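Kondorbridge Shared Workroom
Desk and bench check, March, with my comments

I do this round every month with a mug of coffee in one hand, so please forgive the rambling. OK means leave it alone, FIX means it goes on my list, WATCH means I'm going to keep nagging.

1. Tabletop surface – OK
I ran my palm over the whole thing (slowly, I've had splinters before!) and it's smooth. The glued strips are tight and I couldn't get a fingernail into any of the joints. The dark marks on the pale strip don't bother me, they're only marks. It's due a coat of oil before summer and I'd love to do it on a weekend when the windows can stay open.

2. Cutting mat – OK
Lies flat, corners down, no curling. Please keep blades on the mat and off the wood, even for one quick cut. I know, I know, I say it every time.

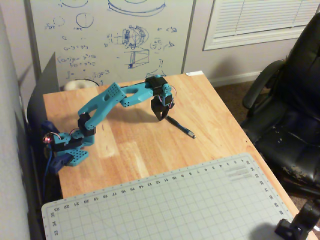 I also went around the underside with a flashlight and tightened two screws that had worked themselves a bit loose. Neither was dangerous, but a wobbly desk drives me up the wall, and now it doesn't wobble.

3. Things clamped to the edge – OK
Give each clamp a firm tug before you start. Mine didn't budge. Snug is plenty, and if you crank them down like a car jack they'll dent that nice wood.

4. Cables – WATCH
The blue one goes down past the left side of the desk. It's fine where it is, but feet and chair wheels have a way of finding cables, so tuck your chair in on the other side when you leave. I wiggled every plug at the wall end and they all sat properly.

5. Power strip – FIX
This is the Eletti strip under the desk, and the switch feels mushy to me. It still works, but I've asked for a new one. Until then no heaters on it, please, and no kettle either!

6. Pens and markers – OK
Caps on when you're done. A marker that rolls off ends up under somebody's shoe, and I've done that slide myself – not graceful.

7. Back of the desk – WATCH
The tall black panel is leaning against the wall. I'd feel better with a strap or a bracket on it, so I've penciled that in for next month. Leave the little white label on the rear edge alone, too.

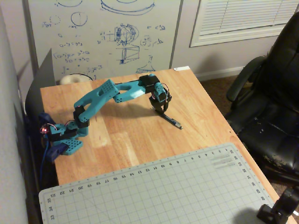
8. Lighting – OK
Both switches work. If the shadows bug you during fine work, the Godden lamp is in the cupboard and anyone can borrow it.

9. Floor and way out – OK
Swept, dry, and the door opens all the way. I moved one box of paper out of the walkway and put it on the bottom shelf.

Next round is in April, same coffee.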